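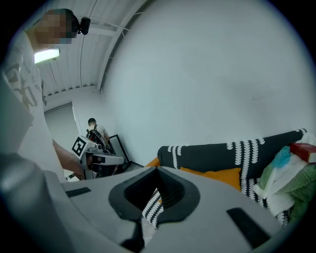 April, back room at Timance, started 9.40

Measuring up and deciding where things go. Carries on from the last entry, where I only got as far as sweeping and moving the boxes.

Wall first. The long white wall is 3,738 mm from the edge of the recess to the far corner, taken at waist height. Took it again at floor level and got the same, so the corner is straighter than I gave it credit for. Height under the beam is 3,061 at the recess end. Didn't measure the other end, need the tall steps for that and they are still at Tarar.

The wall itself is sound. Knocked along it with a knuckle and it sounds the same nearly all the way, a bit hollower for the last stretch before the corner. Paint is the Murnico white we used in the corridor. One coat more would not hurt but it isn't first on the list. If anyone does touch it up, stir the tin properly, the last lot dried patchy in the corridor.

Recess: grey, and it reads very dark when you come in from the corridor. Two options.
a) paint it white to match the wall
b) leave it grey and put a lamp in it
I prefer b. Less masking, and the grey doesn't show scuffs. Leave until the rest is done.

Black frame. Still on the floor, leaning on the wall at the far end. Want it hung before somebody catches it with a foot. Plan is top edge at 2,000 mm from the floor. Tried 2,050 first with tape on the wall and it looked too high from the door, fine from close up. Went with 2,000. Pencil marks are on the wall, small crosses, please don't rub them off.

It is heavier than I expected to lift alone. Weighed it on the parcel scales, over the limit for the hooks in the drawer, so those are no use. Need proper wall fixings with a screw, and a batten behind if the hollow part of the wall is where it ends up. Ask Flamier what they have in the right length. Until then it stays where it is, with something to go under the bottom edge so the frame doesn't mark the floor. Blanket keeps creeping. Put a strip of the rubber matting under it if there is any left.

Ceiling. Corrugated, so nothing sticks to it for long. Tape on the ribs came away overnight. The thin cables up there need tidying, they sag. Clips on the ribs would do it but the adhesive ones will go the same way as the tape, so cable ties round something solid. Haven't found the something solid yet. Don't tie anything to the beam until we know what it is fixed to.

Light. Fluorescent fitting works, slow to come on first thing, all right after that. It is a flat white light and the long wall throws a lot of it back. Good for working, a bit hard for sitting. Lamp in the recess would help there too.

Floor. Grey, swept, mopped once. There is a rough patch by the far wall that catches the mop. Scraped it with the filling knife and took off a lump of old adhesive. More to come off. Warm water did nothing to it.

Striped fabric. The black-and-white one, dark ground with the white dashes. Tried to match it against the offcuts in the drawer and nothing is close. If we use it for the recess curtain there has to be enough for the full drop plus a hem top and bottom, and I don't think there is. Measure it flat before anyone cuts. It also frays along the raw edge, so zigzag before washing. The direction of the dashes matters, it looks wrong turned sideways. I pinned a piece both ways and stood back by the door to check.

11.15, stopped for tea. Came back and moved the tape at the 2,050 mark off the wall. It took a thumbnail of paint with it. Touch up with the above.

To get:
wall fixings and screws (Flamier)
cable ties, the longer ones
scraper blades
tall steps back from Tarar
bulb and lamp for the recess, nothing bought yet

Still to do:
hollow stretch of wall, drill a small test hole and see what is behind
height at the corner end
rest of the adhesive
decide on the curtain

Drill is charged and on the shelf in the corridor. The 6 mm masonry bit is blunt, I have put it in the tin with the others that want sharpening. Spare key back on its hook.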